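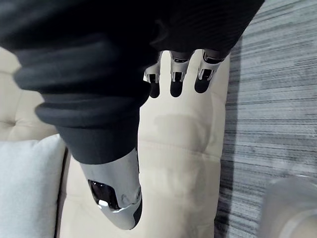
How Does a Sweater Stretch?

Pull on the cuff of your favorite sweater. It gets wide enough for your whole hand to slide through, and then it hugs your wrist again! Now try tugging on a cotton bedsheet. It hardly moves at all. What's going on?

The secret is loops! A bedsheet is woven, so its threads run straight over and under each other like the strips in a paper placemat. A sweater is knitted, and that means the yarn bends into row after row of little loops, each one pulled through the loop below it. When you pull, the loops change shape. Let go and they spring back.

Cuffs are even stretchier because of something called ribbing. Look for the skinny lines running up and down. Knitters make them with 2 kinds of stitches, knit and purl. Knit stitches pop forward, purl stitches sink back, and the fabric folds up a tiny bit like an accordion (go ahead, stretch one and peek into the valleys!).

And wow, there are a lot of stitches in a sweater. Let's do some loop math. Say one cuff is 38 stitches around. Two cuffs would need 76 stitches just to go around once, and a cuff has many rows! If the body is 144 stitches around, ten rows of it use up 1,440 loops.

Try it yourself
Find a sock, a T-shirt and a pillowcase. Pull each one sideways, then up and down. Which stretches most? Does it stretch the same amount both ways? Then borrow a magnifying glass and look closely at the T-shirt. Yes, T-shirts are usually knitted too, with loops so small you may never have noticed them!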